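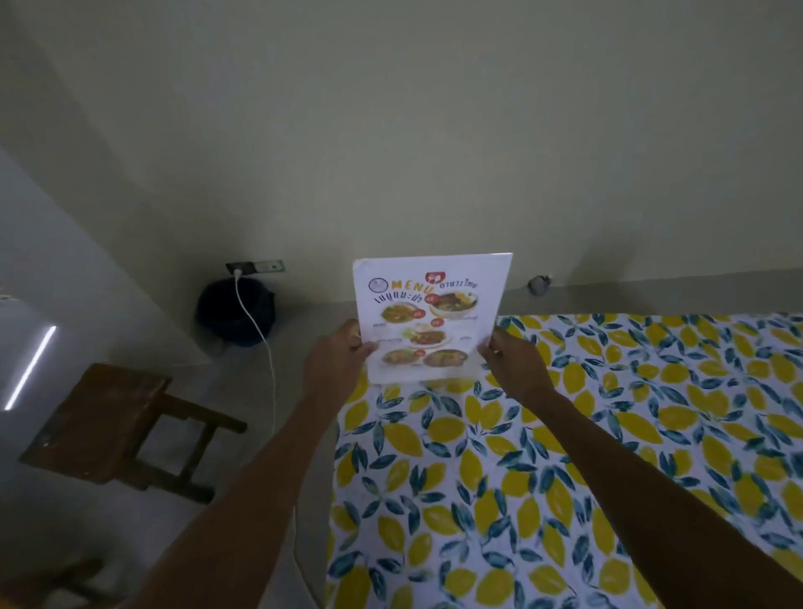

Section 4. Head camera: mounting, focus and first recording

By now you should have the Paewai band printed and the Vodotum board flashed (Section 3). If the board's light isn't blinking yet, go back and sort that out first, trust me. I tried to do both jobs at once in February and ended up reprinting the whole bracket.

You'll need the band, the camera module, the short ribbon cable, 4 M2 screws and something flat with print on it. A laminated menu is great for this, big letters and tiny captions on one sheet, plus enough shine to show you whether your lights are going to be a pain.

Mounting

1. Screw the camera module to the bracket with all 4 screws. Snug, then stop! The plastic strips easily.
2. Slide the ribbon cable in with the contacts facing the lens side and close the latch.
3. Put the band on and tilt the bracket down until your hands show up in the preview when you hold them in front of your chest. Mine sits two clicks below level. Shona Lowther is a lot taller than me and likes three.
4. Tuck the battery lead behind your ear and clip it to your collar.

CAUTION: Unplug the battery before you touch the ribbon cable. I've killed one module this way and Lindsay Tipoki has killed another.

Focus

5. Open Skellen on your laptop and pick Preview.
6. Hold your card upright by the two lower corners, elbows a bit out, at the distance you'd normally work.
7. Turn the lens ring a hair at a time until the heading is sharp, then keep going for the smaller lettering. You probably won't get the really small captions, and that's fine (the hand tracker doesn't read!).
8. Lock the ring with a dot of nail polish and leave it overnight.

Note: If you get a bright band along the top of the card, tip it toward you slightly or move the lamp. Don't turn the exposure down to fix it or the rest of the room goes to mud.

First recording

9. In Skellen, set exposure to Manual and start at 2000. In a dim bedroom I leave it there. At the Witport workshop, under the big tubes, I drop it until white paper stops blowing out.
10. Press Record, hold the card still, then turn it over slowly and put it down.
11. Play it back and switch on the hand overlay. Both hands should get an outline, and the outline should stick when your fingers curl over the front of the card.

If one hand keeps dropping out, check the tilt again before you go poking at software. A busy patterned bedspread can bother the tracker too, so try once over something plain and compare.

Updated 5/27/20 for the new bracket. If yours is the old one with 6 holes, use the outer ones and skip the middle pair. Arm pairing is in Section 5.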